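**Attendance at Ustholm: what the February figures leave out**

The district put out its mid-year attendance report in February and the headline was that things are looking up. Persistent absence is down across the four secondary schools, the new text message scheme is "embedded", and the Karunaratne Centre is held up as the model everyone else should copy. I have read the report twice, including the appendix, and I am less cheerful than the people who wrote it.

Start with the definition. Until last summer a pupil counted as persistently absent if they missed one session in ten. The report now leaves out sessions coded as "agreed alternative provision", and that code has become very popular. A pupil sent home with a worksheet pack for the afternoon used to be absent. Now they are being educated elsewhere. Some of those arrangements are sensible and I know parents who fought hard to get them. But you can't change what goes in the bucket and then announce that the bucket is lighter.

The appendix does give the number of pupils on the secondary roll, 3144, and says 1156 of them had at least one session under the new code in the autumn term. That is more than a third. There is no matching figure for the year before, as the code didn't exist, and no attempt to work out what last year would have looked like under the same rules. I asked for one. The reply said the comparison "would not be meaningful", which seems to me a reason to leave the word "improvement" off the front cover.

**The text messages**

Every family now gets a message by half past nine if a child isn't registered. The system is called Jemance and the district pays for it by the year. I have no quarrel with telling parents their child isn't in school. I do have a quarrel with the claim that it "drives attendance", because the report offers a chart with two lines on it and nothing more. The lines start to part in the second week of October. Jemance went live after half term. Whatever happened in October, the messages didn't do it.

Parents at the Ustholm Road site also tell me the messages go out before the late register is closed, so a child on the delayed bus is reported missing and then quietly un-reported at ten. One mother left work over it. The report says satisfaction is high. The survey was sent by text, through Jemance, to the people who hadn't switched it off.

**What the money bought**

The attendance fund was £1000 per tutor group this year, to be spent on "reasons to come in". Schools were free to choose. Some bought breakfast, and I would happily see that carry on for ever. Others bought prize draws, and one bought banners. The report lumps the lot together, so there is no way of telling whether toast beats a banner, and that is the one thing a head teacher planning next year's spending would like to know.

The Karunaratne Centre did well on paper. It is also the only site with its own minibus, a tutor for every eight pupils and a later start. I have visited and I liked it very much. The staff know who is missing and ring the house themselves. But the report recommends that the other schools "adopt the Karunaratne approach" and then costs this at nothing, apart from a training afternoon. A training afternoon doesn't come with a minibus.

**Older pupils and the work placements**

Years 10 and 11 are where absence is worst, and they get a page and a half. The main idea is the Renero placements, where pupils spend a day a week away from school on something practical. The district says those on the scheme attend better than those who aren't. I should hope so, given that pupils had to have decent attendance to be let on it. Choosing the ones who turn up and then finding that they turn up is not evidence of much.

I'd still rather see the scheme grow than shrink. Several families have told me it is the first thing their child has talked about at tea in a long while. My objection is to the entry rule, which shuts out the very pupils the attendance fund is supposed to be for. Drop it for a year, take some of the hard cases, and publish the result even if it looks worse.

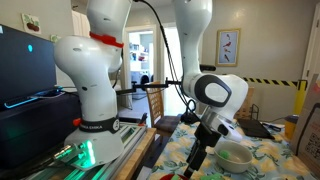 **What to ask at the open meeting**

The report goes to the open meeting in the school hall at 7pm, and questions can be put from the floor. You are allowed 2 each. I shall be using mine on the following, and would be glad if others took up the rest:

- What would last year's absence figure be if the new code were applied to it?
- How many hours a week does a pupil under "agreed alternative provision" spend with a teacher?
- Can the breakfast spending be shown apart from the prize draws and the banners?
- When will the Jemance contract come up for renewal, and who decides?
- Will the attendance bar on the Renero placements stay for September?

Paper copies of the report are at the front desk of each school. The online version is missing the appendix, so ask for the full one. If you get an answer in writing to any of these, please send it in and it will be printed in the next issue, whichever way it falls.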